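Nowicki Public Library
27/01/2020

1/ The Nowicki Public Library has completed its review of overdue fines. The Board voted this month to end all daily late charges on books, magazines and audiobooks. The change takes effect in March.

2/ The review covered 1,678 accounts blocked for unpaid fines. Of these, 796 belonged to cardholders under the age of 18. Most had not been used since the block was placed.

3/ All blocked accounts will be reopened when the new policy begins. Cardholders do not need to apply or visit a branch. Existing late charges will be removed from the record.

4/ Charges for lost or damaged items remain in place. An item will be marked as lost four weeks after its due date. If it is then returned in usable condition, the replacement charge will be canceled in full. 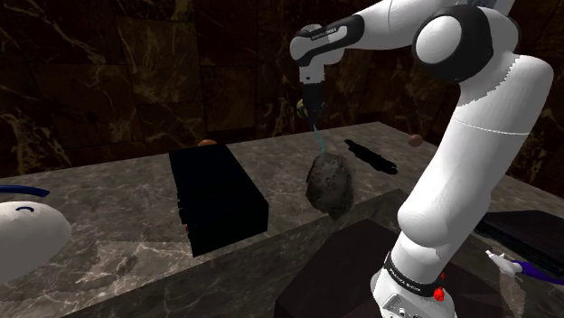
Vol. 4, No. 1

5/ The full report appears in the winter issue of the library bulletin. Printed copies are at the front desk of the Prurau and Grurov branches. A large-print edition may be requested by phone or in person.

6/ Items on hold for another reader cannot be renewed. Staff will send one reminder before the due date and two after it. Please check that the email address or phone number on your account is current.

7/ Interlibrary loans are not covered by the new policy. Lending libraries set their own terms, and any charges they make will be passed on to the borrower as before.

8/ Henryk Lis, Head of Circulation, will take questions on the policy at the Grurov branch in March. The time will be posted at both branches and on this account. Written questions may be left at either desk and will be answered in the next issue.

9/ The Board has also approved the purchase of 800 new titles for the children's collection. Suggestions from parents and teachers are welcome until the end of March. Forms are available at both branches.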